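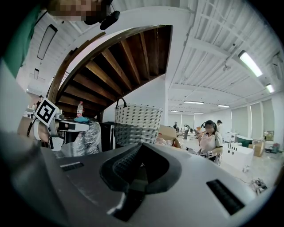

Hand-held grippers, and some of the room that comes with them.

Spend on the room before you spend on the grippers

The quote from Teixeira arrived on 23rd August and it was a pleasure to read. I say that as someone who reads a lot of quotes. It had 11 lines, every one of them a thing you could pick up and put in a box, and at the bottom was a figure that made the whole plan look modest. Hand-held grippers for the collection team, mounts, spare pads, printed markers, cases. Compared with what we paid for the arm at Condumbridge a few years ago, it was pocket money.

I voted to send it back, and I've been asked often enough why that I may as well set it out properly.

The argument for hand-held grippers is a decent one. If you want a robot to learn a household or warehouse chore, you need a great many recordings of the chore being done, and a person carrying a gripper can record far more of them in a day than a person driving an arm. You can also go where the work is. A gripper will fit under a staircase or beside a table. An arm on a base wants clear floor, a power point and somebody qualified watching it. I accept all of that. I'd go further and say that if our only choice were between buying a second arm and buying the grippers, I'd buy the grippers tomorrow.

My trouble is with the budget, which treats the tool as the project. Look again at the photo at the top. The gripper is in the foreground, with its ribbed rubber pad, and there's a second one to the left with a square marker up on a post. Then there's everything else: a big checked basket, an open cardboard box, a clear plastic bag bunched on the floor, a loose tangle of black cables off to the right, and several people spread through a long room with a row of light fittings running down it. Someone pays the rent on a room like that. Someone pays the people. Someone buys the baskets and fills the boxes, and when the boxes are empty or the contents have been handled to bits, someone buys them again.

None of that was among the 11 lines. I don't blame Teixeira for leaving it out, as they sell grippers. I do blame us for pasting their quote into the planning sheet and calling the row "data collection".

Rosimeire Assunção runs the collection side at Karkcombe, where they started well before we did, and she was generous enough to show me a year of their actual spending. The grippers, including the replacements, weren't even the second biggest item. Wages came to 60 per cent. After that came space, then storage and checking of the recordings, and then a category she calls "stuff", meaning the objects people pick up and put down all day. Stuff had overrun in every quarter. They'd planned to buy it once.

I asked her what she would change if she were starting over and she said she'd hire the person who checks recordings first, before there was anything to check. At Karkcombe they collected for a whole season and then found that a good part of it couldn't be used. Markers had been knocked on their posts, a camera had been left slightly loose, a few people had worked out a quick way of doing the task that looked fine on the count sheet and was useless for training. The hours had been paid for all the same. If you divide the cost by the recordings you collected you get one price, and if you divide it by the recordings you kept you get a much uglier one. Quotes and pitch decks always use the first.

We have our own small example. During the trial in winter we borrowed two units and ran 100 hours on them. The trial report says the equipment cost us nothing, and that is how it went up the line: a free trial, good throughput, staff positive. The same report has an appendix listing $283 of consumables for that period, mostly tape, pads, batteries and a replacement for a cable someone stood on. It's a trivial sum and I'm not complaining about it. But nobody multiplied it out to a full team over a full year, and the full-year budget had a blank in that cell. I don't mean a low number. The cell was empty.

Cuiping Xiao, who wrote the proposal and has heard most of this from me already, makes three points against me, and I think two of them are good.

Her first is that I'm holding grippers to a standard we never applied to the arm. True. We bought the arm on a capital line with no allowance for the person to run it, and it spent most of its first year under a dust sheet. I was on the group that signed it off. I'd have thought that was a reason to do better this time, but I take the point that it sounds a bit rich coming from me.

Her second is that the room costs are shared. We already have a building, the lights are on anyway, and charging a portion of the rent to the project is an accounting game. I half agree. The rent doesn't change if we collect or don't. What does change is what else can happen there. A collection team spreads out. It needs floor, tables, somewhere to stack the cartons, and quiet enough surroundings that people aren't walking through every second recording. The packing trials we run in that space would have to move, and moving them costs real money that would show up in somebody else's budget with no explanation attached.

Her third is that prices are falling and that if we dither over a full costing we'll miss the window. This is the one I don't accept. If prices are falling, waiting is cheaper. I have sat through a version of this argument for scanners, for tablets, for the Badley shelving that was going to be reconfigured every month and has been bolted in the same position from the day it went up. The window has always been about to close.

There's also a matter that doesn't fit tidily in any column. The work is done by people, on their feet, repeating small movements with a tool in each hand or one hand for hours. I tried a unit for an afternoon and my wrist let me know about it the next morning. Karkcombe rotates people and gives them proper breaks, and Rosimeire's figures reflect that. Our proposal assumes a full shift of recording per person per shift. I've never met a job where anyone does that, and I wouldn't want to work somewhere that expected it. Put in the breaks and the setup and the phone calls, and the output figure drops by a good deal before you've had a single fault.

So what would I approve? Buy fewer grippers. Four would do, with spares for the parts that wear. Put the money saved toward a checker, employed from the first day, with the authority to stop collection when the recordings aren't good enough. Give "stuff" its own row and assume it gets replaced. Cost the move of the packing trials and put it against this project where we can see it. Report the price per recording kept, every month, even when it's embarrassing.

And set a date in November to look at those numbers and decide whether to order the rest. Cuiping says that by then I'll have found another reason to say no. She may be right, though I've told her that if the kept rate is decent I'll sign the order myself. The revised sheet goes back to the planning group next week, with the empty cell filled in.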